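Soft Grip: Padded Two-Finger Gripper for Thin Cups
Project report, Fustholm Shared Workshop build, spring term

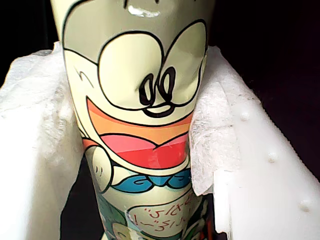 1. What we wanted to do

Build a gripper that picks up a thin cup without crushing it. Sounds easy. Cups are shiny and they taper, so hard plastic fingers either slide up the side or squeeze until the wall folds in. We had one term, one bench at Fustholm and whatever was in the parts drawers.

The goal we wrote in the proposal: lift a cup, hold it upright, put it back down in the same shape. Budget was small so no force sensor. That decision came back later, see section 5.

2. Parts

Two printed fingers, white, bare on the outside
Gondier servo, the small one with metal gears
Farkas motor board, second hand, one screw terminal missing
Bench power supply (workshop's)
Paper towel and tissue
Double sided tape, rubber bands
Cups, various, mostly party type with printing on them

The arm itself was already in the workshop, we only made the end of it. Control was done with Vumix, the little program the workshop has on its laptop. It lets you drag a slider for finger position and save poses. Not pretty but it works and you dont have to write much code.

3. Building the fingers

First pair came off the printer warped at the tip. Our fault, bed wasn't clean. Second pair fine. Sanded the inner faces a bit, drilled the mounting holes wider because the screws we had were the wrong size.

Mounting took a whole evening. The fingers have to close parallel or the cup tips. Ours closed like scissors at first. Shimmed one side with a strip of cardboard, then printed a proper shim, then lost the printed shim and went back to cardboard. It is still cardboard.

Wires run along the back of the arm with tape. Should be zip ties. Next time.

4. Padding

Most of the real work was here. Things we tried:

Bare plastic. Slides. Left scratches on the print of one cup.

Rubber bands wrapped around the fingers. Good grip, too good, the cup stuck to one finger when it opened and got dragged along.

Craft foam. Nice, but the sheet we had was too thick, so the fingers couldn't open wide enough for the bigger cups.

Paper. Picked as a joke and then kept. Left finger gets a thick crumpled wrap, right finger gets a flatter sheet over the inner face, with the plastic behind it left bare. The idea is that the crumpled side gives and the flat side sets where the cup ends up. When we padded both sides thick the cup wandered around in between and we couldn't get the same position twice.

The cup in the photo is the cartoon one with the big open mouth and the blue bow tie. It turned into our main test cup, partly because a big face makes it easy to see if the cup has turned in the grip. There is some slight creasing in the print where the wall flexes. We counted that as OK. A fold that stays after release is not OK.

5. Testing

Procedure: cup on the bench, fingers open, move in, close to the saved position, lift, wait, lower, open. Then look at the cup and write pass or fail in the notebook.

With no force sensor we had to find the closing position by hand. Start wide, go down in small steps on the slider until the cup doesn't slip, then stop. On the Farkas board the number that worked best for the cartoon cup was 609. Below that, slipping. Too far above and the wall starts to go in. Other cups needed their own number, we saved each one as its own pose in Vumix.

Final run was 6 lifts in a row with the cartoon cup. 2 fails. One slipped out on the way up, the other stayed up but turned sideways, so the face was pointing at the wall. Both came late in the run, when the paper was getting pressed flat. New paper fixed it, at least for the tries after that.

Glare was also a problem. We filmed the tests to check them afterwards and the shiny cup throws a bright spot near the top, hard to see the rim when it moves. Dark backdrop helped with the edges but did nothing for the spot.

6. What went wrong

Ran out of time for filled cups. Everything in this report is empty cups.
The paper wears out. Needs changing about every session.
Servo gets warm if it holds too long – we never measured how warm.
Notebook page from the foam tests is missing, so those results are from memory.
One cup stepped on. Not the gripper's fault.

7. If somebody continues this

Put in a current reading from the servo so it can stop on its own. The Gondier one has no feedback wire, so either swap it or add a resistor and measure on the board. Try thin silicone sheet for the right finger and keep something soft on the left. Print the shim again and glue it in. Make the poses load from a file, right now they sit on the workshop laptop and if someone resets Vumix they are gone.

The finger files and slider values are in the project folder on the Fustholm shared drive, in the one called gripper_final2. Ignore gripper_final, thats the warped pair.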